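The Pleasures of a Wide Street

I grew up on a lane so narrow that two cars meeting on it had to hold a sort of conference, with a good deal of reversing and waving, and I suppose that is why I have always been a little in love with wide streets. Give me a broad grey road with a kerb and a bit of grass beside it and I will happily walk the length of it and back again, looking at nothing in particular, and come home feeling that I have had a proper outing.

You don't read much about streets like these. Travel pages want cobbles and bougainvillea, and the architecture people want something daring, and in between lies an enormous amount of ordinary road where ordinary people bring their shopping home. When we moved to Gosling we took a house on one of them, number 1346, and for the first fortnight I couldn't get over how much sky came with it. The rooms were small and the kitchen tap dripped, but you stepped off the front path and there was all that air!

I've come to think the secret is in the setting back. Put a low house well behind its lawn and the whole street seems to breathe out. The grass belongs to somebody, of course, and gets mown by somebody, but everyone who walks past has the good of it. Then there is the kerb, which I never gave a thought to until I had one, drawing its long pale line away into the distance and taking your eye along with it.
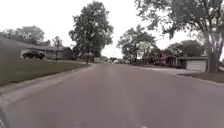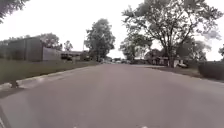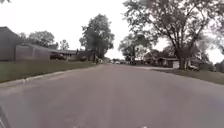

Walking it properly

My own round is 2517 steps, according to the little Rasteck counter I was given one December and have worn ever since, and I would recommend something of that size to anybody. It is long enough to stretch the legs and short enough to fit in while the potatoes are on. Go slowly. Look at rooflines, which we hardly ever do, and see how a steep gable changes the feel of the low roof next to it. Look at the road itself while you're about it, because old asphalt has far more going on in it than you'd think, all those paler streaks where years of tyres have gone over the same place.

A dull day suits it best, to my mind. Sunshine is lovely, but it makes everything shout at once, and under a plain white sky you notice the greens of the trees and how many sorts of grey a street can hold (I once tried to match our road to a paint chart and gave up after the second page).

If you want company, take a dog. Ours is called Ekow and he is a dreadful walker, stopping at every tree as though it had been planted since yesterday, but he has taught me to dawdle, and I have met most of our neighbours on the other end of his lead. We turn back at the Uro bakery when it's open and I buy two buns, one for now and one for later, and they are generally both gone by the time we reach our own gate.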